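Quiénes somos -- Tokirside, planificación de equipos robóticos
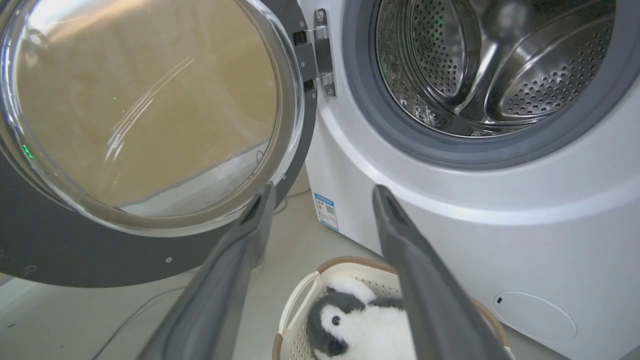

Según Roy Whiteley, el presupuesto de una célula se tuerce casi siempre en las pinzas y los repuestos, partidas que se dejan para el final. En Tokirside las calculamos primero.

Preparamos planes de compra para lavanderías y talleres: brazo, pinza, cámara de muñeca, instalación y mantenimiento a cinco años. Hemos cerrado 314 presupuestos, más de 10 de ellos para Dobson. No cobramos comisión de fabricantes. Oficina técnica en Brikby -- visitas con cita, cerrado en julio.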